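Plotum Garden Irrigation Controller, Model 990
Section 4: Replacing a valve solenoid

Read this section through once before touching anything. It is short, and the alternative is reading it later by torchlight with a wet sock.

Before you start

You will need a small Phillips screwdriver, a rag, a container for the loose bits and replacement kit 1507. The older Menby kit looks identical and fits nothing we make.

CAUTION: Turn the water off at the mains tap. Setting the controller to OFF stops the program. It has no opinion about the pressure in your pipes.

CAUTION: Unplug the controller at the power point. The valve circuit is low voltage, but the transformer feeding it is not.

4.1 Removing the old solenoid

1. Lift the lid of the valve box and check for spiders. Check again under the rim, where they keep the good ones.
2. Photograph the wiring. You will not remember it, however confident you feel at this point.
3. Disconnect the two solenoid wires from the field cable.
4. Unscrew the solenoid anticlockwise by hand. If it won't budge, wrap it in the rag and try again. Do not use multigrips.
5. Catch the plunger and spring as they come free. They will head for the gravel if given the chance.

4.2 Keeping parts sorted

Put small parts in something with sides. Wires go with wires and coils with coils, and the lawn is not a container.
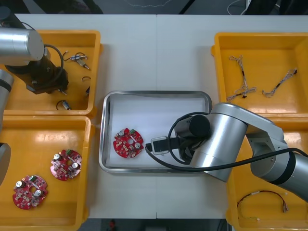
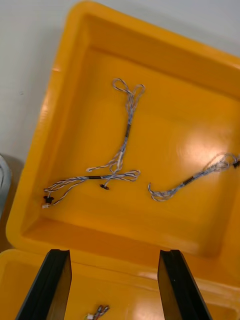
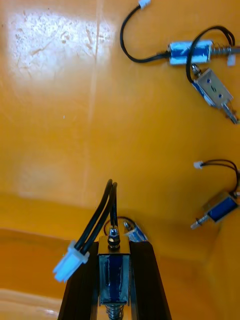

Note: Solenoids from other appliances (washing machines, door locks, the thing in the shed your uncle swears by) are not substitutes. They may be built for a different voltage, and they are not sealed against damp.

4.3 Fitting the new solenoid

1. Wipe the seat of the valve clean. One grain of sand is enough to keep a valve weeping all summer.
2. Fit the new O-ring from the kit. Leaving the old one underneath for luck will cause a leak.
3. Screw the solenoid in clockwise until finger tight, then stop.
4. Join the wires using the 2 gel-filled connectors supplied. Either solenoid wire may go to either field wire, so this is one thing you can't get backwards.
5. Turn the water on slowly and look for drips.
6. Plug in the controller and press TEST. Each station runs in turn. Stand somewhere sensible.

4.4 If it still doesn't work

Display shows E104: open circuit. A joint has come apart, usually the one you did last. Redo it with a fresh connector.

Station won't shut off: grit in the valve, or the bleed screw has been left open. Close the screw first – it's free.

Station won't start, no error shown: check that the rain delay is off. It can be set for up to a fortnight and is very easily set by a child.

For valves fitted with a Vulteo pressure regulator, go to Section 5 before adjusting anything.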